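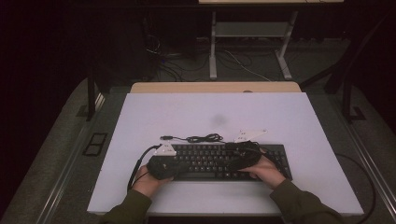
Tips for recording hand-held gripper demos at a workbench

We keep this page for people who are new to the recording benches at Bitdale. Most of it was worked out on the keyboard and cable tasks, but it holds for other small desk objects too.

Before you start

Wipe the board with a damp cloth and let it dry. Gray smudges build up where things get dragged, and the glass cleaner in the cupboard leaves streaks, so use plain water.

Push your sleeves up or button the cuffs. Then put both grippers on and open and close each one ten times. If one feels stiff, swap it now. Changing grippers halfway through a set means a new calibration and a new set number.

Check the white plates on top. They should not wobble when you tap them. A loose plate ruins the hand position for the whole take and you won't notice until playback.

Gripper cables

Run each cable off the side of the board, never across it. Leave enough slack to reach the far corner with your arm straight. Pao-chu Lau tapes hers to the bench leg with painter's tape, which peels off clean.

Working with a keyboard

Start with the keyboard flat on the board and its own cord anywhere you like. Do change the cord between takes – looped one time, stretched out the next, plug to the left, plug to the right. A set where the cord always lies the same way teaches the system very little about cords.

Pick the keyboard up by the ends. Grippers slip on the keys, and pressing down hard in the middle will pop a keycap sooner or later. Spare caps are in the drawer marked Ploltov.

Move at the speed you would use to tidy your own desk. Very slow takes look careful but they train a very slow robot.

If you drop something, keep going and pick it up. Those takes are useful. Stop only if the object leaves the board, and mark the take with an X.

How many takes

A full set is 300 takes. Change the object's starting angle every 3 takes and rest your wrists when you do. Fung-ping Kwok looked over 787 of our March takes and threw out most of the ones made after 4 in the afternoon, when people were tired. Mornings are better for two-handed work.

Putting away

Wipe the gripper pads with a dry cloth. Coil the cables loosely and hang them up. Write the last take number on the bench sheet, along with any plate you had to tighten.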